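Pullitano Biotech Entrance Practice Pack

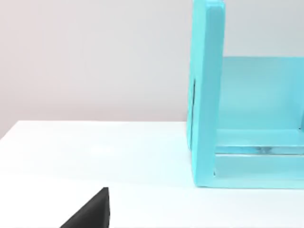 Turquoise open-sided box on a white tabletop, rendered view

Printed practice set for postgraduate life science entrance tests. Contains 8 full-length papers with answer keys and worked solutions for the harder questions.

Author: Kevin Ó Gríofa
Publisher: Clomik
Pages: 91
Binding: Stapled
Answer sheets: Included

Ships within 7 working days. Orders placed by Thursday noon go out with the weekly batch.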